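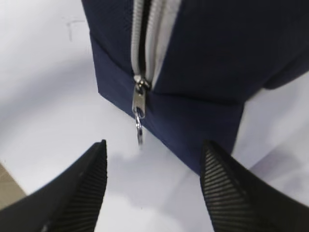

I started bringing lunch to work in November, after I added up what I was spending at the cafe on the ground floor. It came to 64 dollars in one week, and two of those lunches I didn't even like. So I have been packing my own, and I said I would write down how it went.

The first week was bad. I made a big pot of lentil soup and ate it four days running. By the fourth day I was back in line at the cafe. Laiba Kazmi, who sits across from me, told me to cook parts instead of meals, and I have done it her way ever since. I make one pot of rice, one tray of roasted vegetables and one kind of bean, then change the sauce. The cooking takes an evening but most of that is oven time.

Things that kept well: chickpeas, carrots, cabbage, cold noodles with peanut sauce. Things that did not: cucumber, anything with avocado, fried eggs. Pasta is fine for two days and then goes stiff.
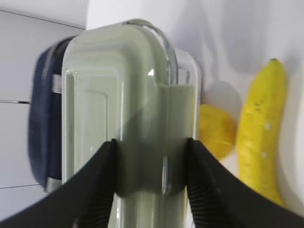
Can you freeze cooked rice for lunches? It freezes fine if you pack it while it is fresh, get it into the freezer quickly and heat it until it steams all the way through.

I buy the rice at Ansari on Wemar Street, in the big bag. Areeba Bugti at the register there talked me into the brown basmati and I like it, though it needs more water than the packet says. The beans are canned. I tried dried ones once and forgot to soak them.

My commute is 22 minutes on the Nundell bus, so getting lunch there cold isn't much of a problem. The office fridge is the bigger one. It is small and always full by nine, and the top shelf freezes lettuce. I put mine on the middle shelf at the back.

I still buy lunch once a week, usually the dumplings near Wimham station. They cost 7 dollars. Next I want to try a barley salad, if I can find barley that isn't in a soup mix.

Filed under: Food, Work, Saving money

Last updated Dec 18, 2019

Contact | Copyright 2019 | Back to top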